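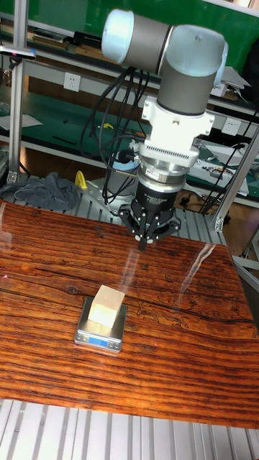 Mercedes Puma

Bostska 2, force and payload package, reviewed 14 September 2026

I bought a single-seat license for Bostska in February and have used it most working days since then. It is a control and calibration package for robot arms that have a force-torque sensor at the wrist. It finds the weight and center of mass of whatever is bolted below the sensor, takes that out of the readings, and gives you a clean force signal to write your motions against. There is a planner in it too, which I will get to.

My setup is an arm over a wooden tabletop, with the sensor on a flange adapter and a multi-fingered gripper under it. I do small pick and place work where the force on contact matters more than speed. Before this I used Marti, and before that a set of scripts I wrote myself and was tired of fixing.

Installation took an afternoon. The installer wants its own Python environment and will not tell you so until it fails. After that it found the arm and the sensor on the first try. The gripper took longer. I had to write the driver file by hand, and the manual page on driver files is one paragraph and a table with two typos in it.

Payload identification is the main reason to buy it. You let the arm move the tool through a set of wrist angles, and the software works out the mass and the center. The default set has 138 poses and you can cut it down. I cut it down a lot and the answer hardly moved, so don't sit through the full run every time you change a fingertip.

To check it I use a small digital scale on the table and a cream-colored block. The block goes on the scale, I write down the readout, then the arm picks it up, holds still, and I compare that with what Bostska reports. I did this with several loads. The heaviest was 800 grams on the scale and Bostska agreed to within 2 grams, which is as good as I need. With light parts it is less steady. The number wanders for a few seconds after a lift before it settles, and the software does not show you when it has settled. You have to watch the plot.

The scale is useful in the other direction as well. Set a press force in the software, let the closed fingers push down on the block, and see if the scale agrees. The first press overshot every time until I lowered the approach gain. The default gain is too high for a hard surface. I would like to see a separate preset for touching wood or metal, and one for foam.

Cables are the part it does not handle well. Mine loop down from the upper arm beside the wrist and sensor, and when the wrist turns far enough they pull. The software reads that as force on the tool. Marti had a lookup table for this, clumsy but it worked. Bostska has one checkbox called "drag compensation" and a slider. I could not find a slider position that helped across the whole range, so I limit the wrist rotation and leave the box off.

The planner is average. It avoids the table and the frame if you draw them in, and the drawing tool is easy. It plans slowly near the edges of the reach. It also likes to route the elbow the long way around, even when the short way is open. You can pin the elbow side in the settings under Advanced, third tab. I did that the first week and have not had the problem again.

Logging is good. Every run is saved with the force trace, joint positions and the settings that were active, and you can play it back against a new set of gains without moving the arm. That saved me a good deal of time. The log files are large, so point them at a second drive.

Support comes through Brunach, the reseller. I wrote to them twice. The gripper question was answered the next day by someone named Werner who knew the product. The cable question got a link to the manual.

The price was 479 for the seat with a year of updates. After the year it keeps working but you stop getting new drivers. For a shop with a wrist sensor and changing tools I think that is fair. If you only run one tool and never change it, you can do the payload math once by hand and skip this.

Good: payload identification, log playback, the drawing tool.
Bad: cable handling, driver documentation, default gains.

Four stars out of five. Version 2 fixed the crash on resume that other reviewers mention, at least on my machine.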